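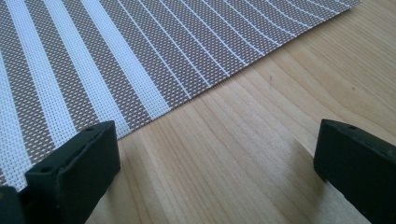
Hand-held gripper, fingers open, at the edge of a striped placemat.

Placemat recordings fault: frequently asked questions
Last updated 2020-06-23

Since the notice went out we have had the same questions many times over, from people who use the placemat recordings and from people who just heard that an arm hit a table. The answers are by Liesl Gruber, who ran the review at Clusside. Where we don't believe an explanation we have been given, we say so.

What went wrong?

The hand-held grippers we use for table-setting tasks log how far apart the two fingers are. On some of them the logged opening drifted away from the real one during a session. A person would have the fingers wide open over a mat and the log would have them partly closed. The drift was small at the start of a session and got worse. Recordings made with those grippers went into training, and the arm at Stotdale learned to come in too low and too narrow at the edge of a placemat.

Did somebody get hurt?

No. In February the Stotdale arm drove its fingertips into a tabletop while reaching for the edge of a mat. The operator, Fadwa Abdel Hamid, hit the stop button. One finger mount cracked and a piece of it landed on the floor outside the taped line. We are treating that as a safety matter, because people stand outside that line without eye protection.

Shouldn't the arm have stopped by itself?

Yes. It has a contact force limit, and the limit was set. The log shows the force passing it, and the arm kept pushing until the button was pressed. We have been told that the limit applies to the wrist and that the contact was "distributed" in a way the wrist sensor reads poorly. Maybe. We asked to see the test that shows this and have not received one. Until we do, our position is that the limit didn't work.

How many recordings are affected?

Out of 902 placemat recordings, 246 have a drift large enough to see when you compare the log with the video. All of these have been pulled. There may be others with a smaller drift that our check misses. Anyone who tells you the remaining set is clean is guessing, and that includes us.

How did you check?

By hand, mostly. We took the first and last clear view of the fingers in every recording, measured the opening in the picture, and compared it with the logged number. Mats helped in some recordings, where we had the real width of a stripe and could use it as a ruler. The narrow stripes are a poor ruler when the view is low and steep, so we stopped using those after the first batch.

Why placemats and not cups or cutlery?

A cup forgives a bad opening value. The fingers close until they meet something, and the log catches up. A flat woven mat on a hard table gives you almost no room. The fingers have to be at the right height, the right distance apart, and then get hold of something very thin. We think the same drift is sitting in the cup recordings and hasn't caused trouble yet. Those are being checked now.

What does Presia say?

Presia makes the grippers. Their first answer was that the drift came from operators squeezing the trigger too hard. Their second was that it came from dust. Their third, and current, answer is that a magnet behind the opening sensor can shift when the unit warms up, and that this is "within expected behavior." We find the third one believable and would have liked to hear it first. We don't accept that it is expected, given that the manual has no word about it and the only calibration step it describes is done once, out of the box.

How many grippers have the fault?

We own 13. Nine of them drifted in our bench test. The other four did not, but they are also the ones that have been used least, so please don't read that as a good batch and a bad batch.

Is the new firmware a fix?

We don't think so. It re-zeroes the opening each time the fingers are fully closed. If the operator never closes them all the way during a session, nothing is corrected. With a mat between the fingers they can't close all the way, so for this task the correction depends on the operator doing it on purpose. We have installed the firmware anyway – it does no harm that we can find.

I am recording this week. What should I do?

Close the fingers completely with nothing between them, then open them completely, before each recording and again after it. Keep both in the file. Don't trim them off to make the clip shorter. If the closed value at the end differs from the one at the start, put the gripper in the red bin and take another. Check the finger mounts for hairline cracks by eye and with a fingernail. Do not tighten a loose finger yourself and carry on.

Can I repair the bad recordings instead of throwing them out?

Sutter, the software we use for sorting and labeling, now offers a "drift repair" setting that stretches the logged values to fit a straight line. The drift in our bench test was not a straight line. On two grippers it went up, sat still for a while, and went up again. We tried the repair on a handful of recordings and got openings that looked smooth and were wrong. Please leave it off.

Is the Stotdale arm running again?

At reduced speed, with a foam sheet on the table and a clear screen in front of it. It is not being used for placemats. Fadwa has asked for a separate hard stop on height that doesn't rely on the wrist sensor, and the arm will not go back to bare tabletops until that has been fitted and tested by someone other than the people who fitted it.

Why did it take so long to find?

The training scores looked good. The arm was copying what the logs said very closely, and the scores measure how closely it copies. Two operators had written "opening looks off?" in their session notes before the accident, and the notes were not read by anyone who could act on them. That part was our failure, and no magnet is to blame for it. Session notes are now read before a batch is released.

Where do I report a gripper that seems wrong?

Write to the Clusside bench desk with the unit number and the file name of the last recording. Send the gripper too, as it is, with the fingers still on. A note saying "seems off" is fine. You don't need to prove it first.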